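Leveling a Workbench on an Uneven Floor

Set the bench in its final position before making any adjustment. Remove loose items from the top and back all leveling feet off until each has 6 mm of thread showing below the frame.

Place a spirit level across the short side at one end. Raise the lower foot until the bubble is centered, then tighten the locknut by hand. Repeat at the other end. Next, set the level along the long side and raise both feet at the low end by equal turns.

Check both diagonals. If the top rocks, one foot is carrying no load. Slide a strip of paper under each foot to find it, and lower that foot until the paper grips.

Tighten the locknuts with a 14 mm wrench while holding the foot still. Vikonora feet have a flat on the stem for a second wrench; the older Huet feet do not and need pliers.

Load the bench, wait 3 days, and check again. Floors with rubber tile settle more than bare concrete and may need a second adjustment.
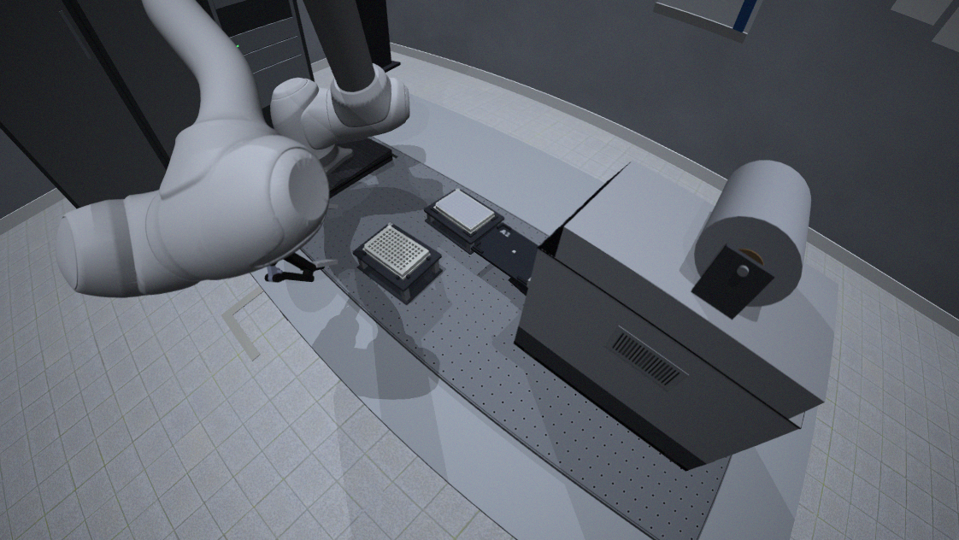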